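Category: Tabletop & Serving / Trays

Drendine Serving Tray, Cream

We started to sell this tray three years ago, when Soudabeh Soltani joined our shop in Bostanbridge and asked why we had so many bowls and nothing good to carry them on. She was right. The trays we had before were pretty, but they had high handles, and a wide bowl did not sit well between them.

The Drendine is a plain tray with a low raised rim and rounded corners. The color is a pale, yellowish cream. We tried it beside white plates, gray plates and the colored ones from Promen, and it does not fight with any of them. The bottom inside is flat, so a bowl with a small foot stands straight on it.

Many customers ask us if the rim is too low. For drinks in tall glasses I would say yes, please take the Bilgin tray with the deep side. For soup bowls, salad, bread, fruit or breakfast things the low rim is more comfortable. You can put your fingers under the bowl and lift it without knocking your hand on the edge. 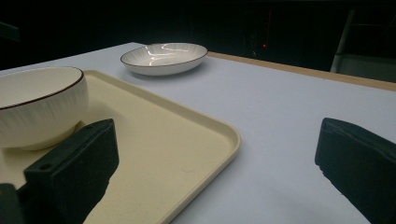

The tray can also stay on the table during the meal. In my house it lives at one end of the table from morning until evening, and the bowls go on and off. If you have a light tabletop the tray looks calm on it, and on dark wood it becomes much more visible. Both are nice, it depends on your taste.

Cleaning is simple. Wash it by hand with warm water and a soft sponge, then dry it standing up. Please do not use the rough side of the sponge, it leaves fine lines which you will see when the light comes from the window. The dishwasher is not recommended. Do not put a pot on it directly from the stove.

The tray alone weighs 1,444 grams. This is heavier than it looks, and some people are surprised when they open the box. We like the weight because the tray does not slide when you take something from it with one hand.

Bowls and dishes are sold separately. If you order a tray together with any three bowls, we pack everything in one box and you pay shipping only once. The last delivery was 500 trays and the next one comes in August, so if the cream color is sold out, write to us and we will keep one for you.

For questions about sizes or gift wrapping, ask for Tuncay Polat. I answer the messages myself, usually before noon.

We use cookies to remember your cart and to understand how visitors use our shop. Accept all / Only necessary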